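Last edit: 3/26/26

# Rundine

Rundine is a small collection of weaving and hemming patterns for table linen. All patterns are plain text files, so you can read them without any special program. The drawings come as SVG.

I started it because my old notes from the weaving courses in Nallness were in three notebooks and two languages, and I could not find anything in them anymore.

## What is in the folder

- `patterns/` has the drafts, one file for each cloth
- `edges/` has fringes, knotted tassels and hems
- `yarn.csv` is the yarn table (name, fiber, weight, shrinkage)
- `tools/warp.py` calculates how much warp you need

There are 17 drafts at the moment. Of these, 7 are checked cloths, and the others are stripes and plain weave with a border.

## How to read a draft

Each file starts with a header:

```
name: sutanto-check
width_threads: 800
repeat: 16
edge: knotted
```

After the header come the threading, the tie-up and the treadling, in this order. Threading is written from right to left, as I learned it. If you learned it from left to right, use the option `--mirror` and the script will turn it for you.

The number in `width_threads` already includes the selvage. Please do not add it a second time. I did this once with a long runner and it came out wider than the table.

## Checks

For a grid of thin dark lines on a light ground, the lines in the warp and in the weft must have the same distance after washing. On the loom they will not look the same. The weft usually shrinks differently from the warp, so weave a sample first, wash it, and measure it again. Write your result in `yarn.csv` in the column `shrink_weft`.

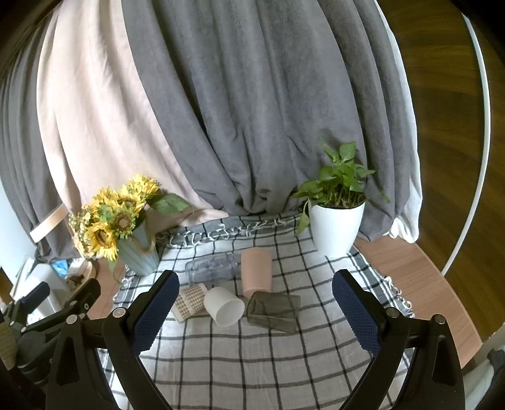
*White cloth with a black grid, with a gray-and-white fringed border along the back.*

## Fringes

The files in `edges/` give the length before knotting. A knot takes more yarn than people expect, especially with thick cotton. For tassels that should hang over the side of the table, leave the fringe long, knot it loosely, and cut it only after the first wash.

The pattern `firkomia-edge` is for a separate border that you sew on. It has its own warp, so calculate it as its own project.

## Known problems

- `warp.py` does not accept a comma as decimal sign
- in `nallness-stripe` the colors B and C are exchanged in the drawing, but the text is correct
- linen values in the yarn table are only from one washing

## License

CC BY 4.0 for patterns and drawings, MIT for the script. You may sell cloths that you weave from these drafts. If you find a mistake in a draft, please open an issue and give the file name and the line number.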